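Grondo releases Mimo 3, software that turns hand-worn recordings into robot training data

SUSTCOMBE, September — Grondo today released Mimo 3, the new version of its software for processing demonstrations recorded with hand-worn and hand-held tools. It is available to existing customers from today and to new customers from next month.

Mimo takes the raw recordings from a demonstration session, works out where each hand and tool was at every moment, and writes the result in a form that can be used to train a robot control policy. Version 3 replaces the tracking and calibration parts of the package and adds a new review tool. The work was carried out at Grondo's office in Sustcombe over 14 months, with test recordings of household tasks such as wiping, folding and clearing a table. 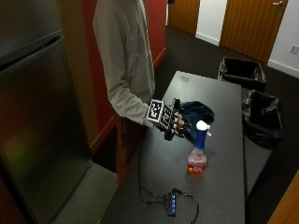
Tracking in Mimo 3 combines two sources. Wide-angle video from the tool itself gives a continuous estimate of motion, and a fixed camera gives a reference position whenever it can see the markers. A rig worn on the hand, with one larger marker tag facing upward and a second set at an angle beside it, can be located from either tag or from both. When both tags are in view the software checks them against each other and flags any recording in which they disagree. When neither is in view it relies on the on-board video, then corrects the path once a tag can be seen again.

Cloth has been a particular concern. A towel or duster changes shape as it is handled and often fills a large part of the view from the hand, leaving few fixed points to track. Earlier versions treated cloth as part of the room, and the estimated hand position could drift as the material moved. Mimo 3 separates moving material from the background before it estimates motion. The same step masks the user's own hand and sleeve.
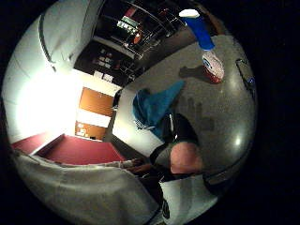
People walking through the room are handled in the same way. Customers told Grondo that they had been discarding usable recordings after someone passed in the background, and that clearing a shared room for every session was not practical. Recordings that version 2 rejected for this reason can be run again in version 3 without changes to the original files.

Lens calibration has also been reworked. Very wide lenses bend straight lines strongly towards the rim of the image, and small errors there can lead to large errors in the measured position. The new calibration routine takes 5 minutes and can be repeated between sessions if a lens has been knocked or refitted. It stores the result with each recording — previously it was kept in a separate settings file, which was easily lost when data was copied between machines.

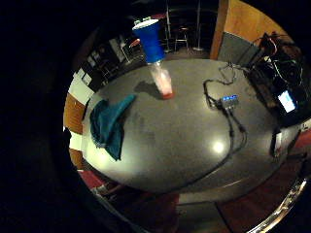

The review tool shows the view from the hand alongside the fixed view, with the estimated path of the tool drawn on a shared timeline. Reviewers can trim the start and end of a demonstration, mark a failed grasp, or split a long recording into separate tasks. All edits are kept as notes and the raw data is left untouched. Keyboard shortcuts are the same as in version 2.

Fiadzo, which makes control software for service robots, has used a test build of Mimo 3 since the spring. The company processed over 40 hours of recordings with it and reported faults in the export step, which have been corrected in the release version.

Mimo 3 runs on Linux workstations with a supported graphics card. Existing licences cover the upgrade at no extra charge. Projects made in version 2 will open directly, but once saved in version 3 they cannot be opened in the older program, and Grondo advises customers to keep a copy. Support for version 2 will continue for a further year.

About Grondo
Grondo develops data processing and calibration software for robotics teams. It is based in Sustcombe.

Requests for trial licences and press enquiries should be sent through the contact form on the Grondo website.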